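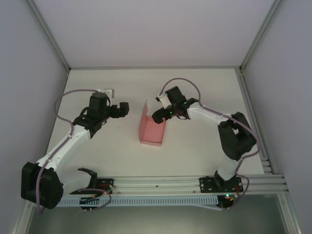

The two-arm cell at Nudari's office in Firkby, with an open pink workpiece between the grippers.

Nudari releases version 2 of its Gisler two-arm planner

Nudari, the Firkby software company, has released version 2 of Gisler, its motion planner for pairs of small robot arms. The update went out to existing license holders in January and replaces the way the program handles an object that both arms touch at the same time.

In the first version, each arm was planned separately and a second step checked the two paths for collisions. That worked for sorting and for passing parts from one side to the other. It did poorly when both grippers held the same piece, as small timing differences between the arms would pull or twist it. Customers could get around this by slowing the arms down, and many did.

Version 2 treats the two arms and the held piece as one system. The user sets how far the distance between the grippers may change during a move, and the planner keeps to that limit or reports that it can't find a path. The limit can be set separately for each part of a task.

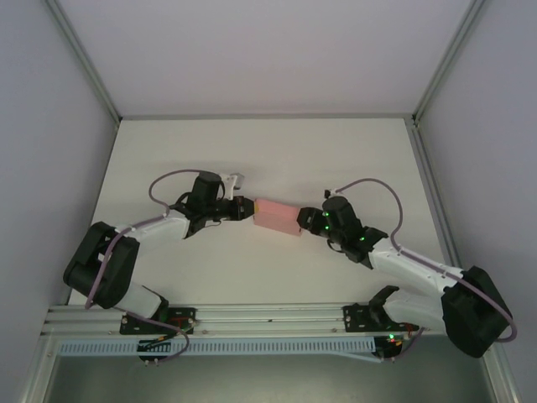 Both arms hold the pink piece between them over the white work surface.

"People were asking for this from the first month," said Adelmo Sorrentino, who leads planning work at Nudari. "If you have a stiff part you want almost no change in the distance. If you have something that bends, you want to allow some, and you want to say how much."

Development ran on a tabletop cell in Firkby, where two arms are mounted side by side on a front rail and reach in toward the middle. The team logged 3,217 runs there between the first working build and the release. Each log holds the planned path, the joint readings and the gripper commands, and the new version comes with a viewer that plays these back on one timeline. Nudari says the viewer was written for its own staff and added to the package late in the project.

Planning a shared move now takes around 700 milliseconds on the company's test computer. That is slower than the first version, which planned each arm alone. Sorrentino said most of the time goes into checking the elbows, which swing wide when the grippers are close together. A faster check is being worked on but has no release date.

The Gisler package does not include perception. Users still have to supply the position of the piece from their own camera software, and the planner assumes that position is correct at the start of a move. If a piece shifts in the grippers partway through, the program does not notice unless the user sends a new position. 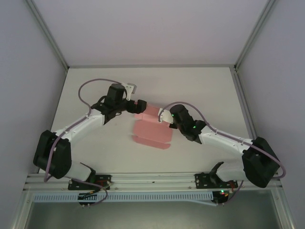

Grippers on either side of the folded pink piece in the Firkby cell.

A parts supplier in Lultcombe has been trying the release on a packing task and has sent back a list of problems, mostly to do with the settings file. Old settings files will load in version 2, but the shared-move limits have to be added by hand. A conversion tool is planned for the next update.

The license price is unchanged for current customers. Nudari is also offering 100 free seats to schools and colleges, and applications are open through the company's website.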